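The Odness Ridge Path

The Odness Ridge Path is a long-distance walking trail that follows the high ground between the village of Odness and the old ferry landing at Lodhi. It's 67 miles end to end, it's split into numbered sections, and I've walked every one of them at least once (most of them in the wrong order, but more on that some other day!).

Route

The path starts behind the Odness church and climbs pretty much right away. You get a steep first hour through birch woods, then the trees thin out and you're up on the ridge with the wind in your face. Section 2 is the one people talk about, with the long grassy back of Prellness Hill and a drop to the lake on the far side. I like the stretch after it more – it's boggy and a bit plain, but I've met more hares up there than hikers.

History

Oddur Vídalín, a retired surveyor, marked the first miles with yellow paint in his spare time and then just kept going. He put in 137 wooden posts, each with a number cut into the side, and a good many of his originals are still standing. The last section, down to Lodhi, opened one June with a very wet picnic that I'm told went on till dark. 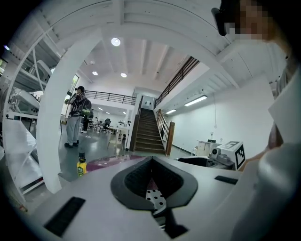
Walking it today

Most folks take the sections as day hikes, and the bus from Lodhi makes that easy enough if you check the times first. Going straight through takes me around six days with a full pack. There's water at the Clinidia hut and at the farm below Prellness Hill, and after that you carry what you need. The hut sleeps eight and you can't book it, so bring a tent in the summer!

Markers are still yellow, though they fade on the west side, and fog rolls in fast up there. I've gone wrong twice near post 100, where a sheep track peels off to the left and looks a lot more like the trail than the trail does. Keep the fence on your right until you reach the stile.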